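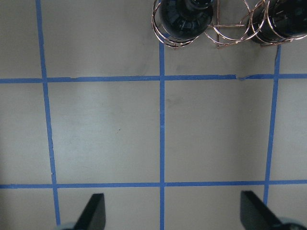

After the Padley Slide: what the town did in the first weeks
Speaker notes, Shoaib Ghauri
February 22, 2026

Opening

Thank the hosts. Say that I covered the slide for the Padley paper and still live in the valley, so I am not a neutral party.

Quick show of hands: who has had to leave home on an evacuation order? Wait for it. Then start.

What happened

Rain had been falling on the north slope for 39 hours. The hillside above Bangash Road let go a little before dawn. It took out the road, the water main and the lower end of the trailer park. A second, smaller slide came down before noon and blocked the creek.

The county ordered 382 households out. Most were gone by dark. A few families on the upper loop stayed because their cars were on the wrong side of the debris, and they were walked out the next morning.

Three people were hurt. No one died. Pause here. People in Padley will tell you that was luck, and I agree with them. The lower park had been half empty that week.

The creek

Spend more time on this than on the slide itself. The mud made a dam, and water backed up behind it for two days. That was the bigger danger, and most of the outside coverage missed it.

Crews cut a channel along the east bank and let the water out slowly. Explain why they couldn't just dig straight through. If someone asks about pumps: they were tried the first night and clogged with silt.

Getting word out

The cell tower lost power early. Driltel, our local phone company, kept landlines going on the west side, and people with a working phone became the message center for their street. One woman on Ovon Street had a sign on her fence with call times on it.

The county's text alerts went to more than 3000 numbers. Many came through late, some after the people getting them were already at the school. Read the alert aloud. It gives a zone number and no street names. Hardly anyone knew their zone.

The school gym

Cots, one working shower, too few outlets. Pets were the sore point. They were turned away the first night, so some people slept in their cars. By the second night there was a room for animals down the hall.

Skip the part about the food deliveries if time is short.

Going home

Houses were checked and given a red, yellow or green card. Yellow caused the most trouble. It meant you could go in by day but not sleep there, and some families lived that way for weeks. Renters often heard about their card from a neighbor — the notice had gone to the owner.

What is still open

The road. One lane is due in March, with a flagger.
The slope survey, which has not been released.
The lower trailer park. No decision yet on whether anyone can move back.

Questions

Likely first one: could it have been predicted? Say what I know. There were cracks in the road shoulder that fall, and two residents reported them. I have seen both reports. I have not seen a reply to either. Leave it there and take the next question.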